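Search this wiki Search Go Advanced

Tevside Ice Hockey Club

Tevside are a semi-professional ice hockey club playing out of the Ilby Rink, and I've been putting this page together in bits since February, so forgive the gaps. If you've landed here looking for fixtures, this isn't the spot. What I can give you is the history, the building, the colours and the rivalry with Skumstead, which is the bit everybody wants to read anyway.

Origins

The club grew out of a works team at Stojanovska, the cold storage firm on the edge of Ilby. They had staff who could skate and a boss who loved the game, and that was enough to get going. In those days they wore grey practice jumpers with numbers ironed on, and I've got one at home with the 4 peeling off. The company name was dropped when the side joined the league, although the old hands still call them the Stojs and always will.

The first few seasons were pretty rough! They finished bottom twice, went through three goalies in one winter and had to borrow a defenceman from the under-20s to see out a road trip. I was a kid then and thought it was all marvellous.

The rink

The Ilby Rink holds 3,944 for hockey, a figure that's painted over the main doors and gets read out by the announcer on the rare night it's full. Most home games draw a good deal less than that. For one midweek cup tie in a snowstorm the gate was 300, and I reckon I've met twice that many people who say they were there. The ice is a touch narrower than the league standard, so visiting teams who like to play wide tend to have a miserable first period.

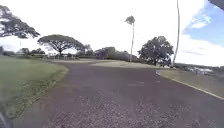 The seats behind the visitors' bench are the best value in the place if you don't mind the cold coming up through your boots. Bring a cushion. The north end is standing only and that's where the drums are - loud, a bit out of time, and going from warm-up to the final horn.

Colours and crest

Home jerseys are dark green with a cream band, and the road set is the reverse. The crest is a heron holding a stick in its beak. There was a short spell with an orange third jersey (I bought one, I regret nothing) but it vanished after a season and you'll hardly ever see one in the stands.

Rivalry with Skumstead

Skumstead are the neighbours and the measuring stick. They've usually had more money and a deeper bench, and for a long while they had our number as well. Tevside once went 12 straight derbies without a win, a run that finally ended in overtime on a deflection off somebody's skate. It counted! The two clubs meet four times in a regular season, and the home dates sell faster than anything else on the calendar.

Style of play

Tevside teams have mostly been built from the net out. Expect a heavy forecheck, plenty of dump and chase, and a power play that passes one time too many - that last part has survived every coach I can remember. Penalty killing is the real strength, and the short-handed goals make up for a lot.

See also
Skumstead Ice Hockey Club
Ilby Rink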